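Wing choice for Bromside in a south-westerly, and getting a kettle on afterwards

Posted by flatwater_pete in Spots and Conditions

I have been winging at Bromside since July, always on the incoming tide with a 5 m wing and a 95 litre board. In a westerly it is straightforward. As soon as the wind backs SW I lose power about 200 metres off the slipway and can't get back on the foil until I have drifted well down towards the moorings. The forecast shows no drop in speed, and people further out are clearly powered up.

Is this a wind shadow from the headland or is it the tide? And would a 6 m wing solve it, or just leave me overpowered once I am through? Foil is a 1400 front wing on an 80 cm mast. I weigh 84 kg.

We rent the flat over the Wivis sail loft, so I can launch at any state of tide if that makes a difference.
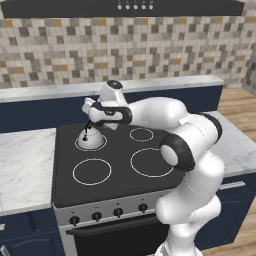 The hob in the flat, kettle on the back left ring

Iturra

It is both, but mostly the headland. In a true westerly the wind comes straight up the channel. Once it backs past SW it has to come over the ridge, and the lee side has a band of disturbed air between the slipway and the first channel marker. The forecast grid is too coarse to show it.

The tide makes it worse. On the flood you are being carried downwind in SW, so apparent wind drops just where the true wind is already weakest. On the ebb the current runs against the wind and you gain a few knots over the wing. The trade-off is a short, steep chop near the bar.

What I would do, in order:

Launch 3 hours after high water, when the ebb is well established.
Walk the board out along the sand spit before you start. It is firm and takes you past the worst of the shadow.
Stay on port tack until the channel marker is abeam, then gybe.

A 6 m will get you going a bit sooner in the hole but you will be holding on for the rest of the session. I would keep the 5 and put the money towards a bigger front wing. At 84 kg a 1400 is on the small side for marginal wind. Something near 1700 will keep you up through the lulls.

Keep clear of the bar in the last 2 hours of the ebb. The water shoals quickly and an 80 cm mast will find the bottom.
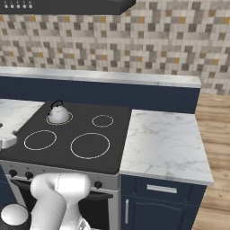
Kitchen at the flat: hood, tiled splashback and cooktop

Sternberg

Just get the 6. I use mine there all the time and it's fine.

bar_end_winger

Agree with Iturra on the shadow, disagree slightly on the tack. If the wind is nearer SSW than SW the port tack takes you further into the lee. Check the flag at the slipway first - if it is swinging through a wide arc you are looking at rotor, and no wing size will fix that. Wait for it to veer or drive round to the open beach.

On the foil, a bigger front wing also wants a bit more back foot pressure during the pump. Move the mast forward one notch in the track before you change anything else. It costs nothing and may be enough to get you through the gap with the 1400.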